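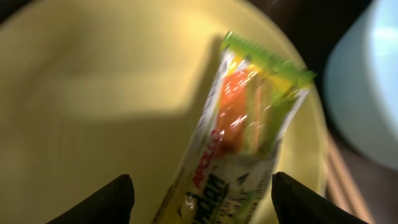 *Fig. 1. Wrist camera, fingers either side of a snack wrapper on the yellow plate.*

# Unit 4: Comparing fingers on a table-clearing task

Notes by Analyn Galang. Read before the April lab slots, and bring a pencil, because you will want to scribble on the score sheet.

I love this unit. Everyone comes in wanting to talk about arms, and by the end of the afternoon they are all arguing about a few centimetres of rubber. The arm gets the hand to the right place (give or take), but the fingers decide what happens once it arrives, and small changes of shape matter far more than you would guess from the data sheets!

## The two finger sets

We compare two sets on the same arm and the same Saludo controller.

- **Nevimov:** stiff, slim, flat on the inside. They go into narrow gaps well and they stay where you put them.
- **Vundari:** softer, with a bit of give along the length. They wrap slightly around whatever they close on, and they forgive a bad approach.

Both sets open equally wide and both weigh almost the same, so you can swap them without touching the arm settings. Do redo the finger zero after every swap. Last year one group skipped it and spent an hour admiring a "difference" that was pure offset.

## Soft, shiny and thin things

Wrappers are a wonderful test object. The film crinkles and the stiff part is wherever the contents happen to be. Shiny film is also hard on the camera: look at the glare sitting around the orange stripe in Fig. 1, which washes out part of the print. If your grasp finder leans on colour edges, it has less to work with in a patch like that. Try lowering the exposure one step before you blame the detector.

Motion blur is the other one. Save a still from before the arm moves and another during the approach, and compare how sharp the edges are. You'll see why we ask for a short pause above the object.

For thin things lying on a plate, write down three numbers for each try: the height of the fingertips at closing, the closing force setting, and the angle between the fingers and the long side of the object. The angle is the one people forget, and it's the most interesting of the lot.

## Plates in a rack

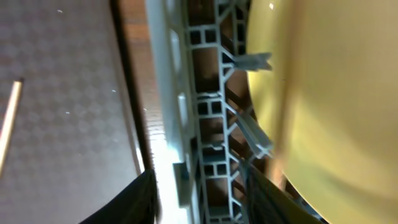
Analyn, I'd still start with the stiff fingers for anything upright, wrote Purkent in the margin of last year's draft, because when the soft ones bend you can't tell whether you've touched the plate or the rack.

It's a fair point and I've gone back and forth on it. My answer for now is to run both and log the motor current as the fingers close. With the Nevimov set, contact gives a sharp step. With the Vundari set you get a slope, and you have to choose a threshold somewhere along it. Choose it before you run, please, and write it down. A plate rim is curved and smooth, so also note how far in from the edge you grip. Too near the rim and it can swing between the fingers; too far in and there may be no room beside the tines.

## Planning the order of a run

The full task has 12 moves, and each group does it with both sets. Pool the results afterwards: the class log stands at 306 grasps so far, 171 of them with the soft fingers, so a few extra stiff ones would be very welcome.
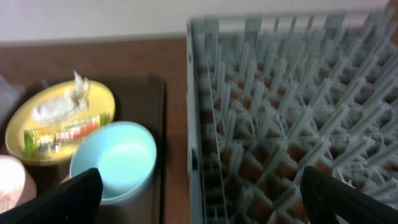 Order matters more than it seems to on paper. A move that is easy on its own can become awkward if something taller is standing next to it, and a wide hand makes this worse, as the open fingers need clear space on both sides. Take the light blue bowl, which slightly overlaps the plate: going for the plate first means thinking about the bowl too, and the napkin and the packet are on that same plate. I'd sketch the layout from above and draw the open hand on it to scale for each planned grasp. Where two outlines cross, mark it, and decide whether to turn the wrist or change the order.

## What to hand in

1. Your score sheet, one line per grasp, failures included.
2. The current plot for one upright plate with each set, on the same axes.
3. Your layout sketch.
4. Up to 600 words on which set you'd keep on the arm for this task, and which single grasp changed your mind (or nearly did).

If your group has time left over, try one soft finger and one stiff finger together. I've only done it twice, with odd results both times, and I'd really like to see more!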